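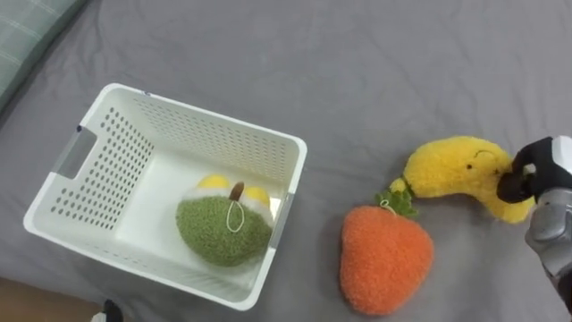
Mesfin Araya wrote in after the Worncombe match to ask why his season ticket did not get him through the turnstile when the fixture was moved to a Monday. The short answer is that the match was a cup replay, and replays are not part of the season package. The longer answer is under "Season tickets" below, along with the other points that come up most often before a home game.

## Season tickets

**Which matches are included?**
All home league matches. Cup ties, replays and friendlies are sold separately. A league match moved to another day by the league stays in the package, and the same card works.

**Do I keep my seat for cup ties?**
Your seat is held until 5 p.m. three days before the match. After that it goes on general sale. For replays the hold is 24 hours from the time the fixture is confirmed.

**Can I lend my card to someone else?**
Yes, within the same price band. An adult cannot enter on a junior or senior card. Upgrades for a single match are available at the ticket window on Hadgu Road.

## The ground

**What is the capacity?**
The current safety certificate allows 3,147. The main stand has 1,192 seats. The covered terrace on the Silside end holds 1,362, and the rest is open standing.

**How many away tickets are issued?**
465 for league matches. Cup allocations are set by the competition rules and may be higher, in which case part of the Silside terrace is segregated and home supporters enter through gates 4 and 5 only.

**When do the turnstiles open?**
90 minutes before kickoff. Gate 2 opens 15 minutes earlier for wheelchair users and their companions.

**Can I change ends at halftime?**
Only when the match is unsegregated. The stewards will say so at the gate.

## Postponements

**Who decides whether a match is called off?**
The referee, once on site. Before that, a local referee may inspect the field on request, usually at 9 a.m. for an afternoon kickoff.

**Is my ticket valid for the new date?**
Yes, if the match did not start. If it was abandoned before halftime, your ticket is valid for the rearranged match. If it was abandoned after halftime, admission is half price with the original ticket – keep the stub or the email.

**Can I get a refund instead?**
Yes, for a match that did not start. Apply before the new date. Refunds go back to the card used.

## Away travel

**Where does the bus leave from?**
The Desside end of the parking lot. Departure times are listed with each fixture. The driver does not wait.

**Can under-16s travel alone?**
No. Each must be with an adult who is booked on the same bus.

## Match rules

**Does a yellow card in a cup tie count toward a league suspension?**
No. Cautions are counted separately by competition. A red card is different – the suspension normally applies to the next match played, league or cup.

**What happens if a replay is level after 90 minutes?**
Extra time of two 15-minute halves, then penalties. There is no second replay.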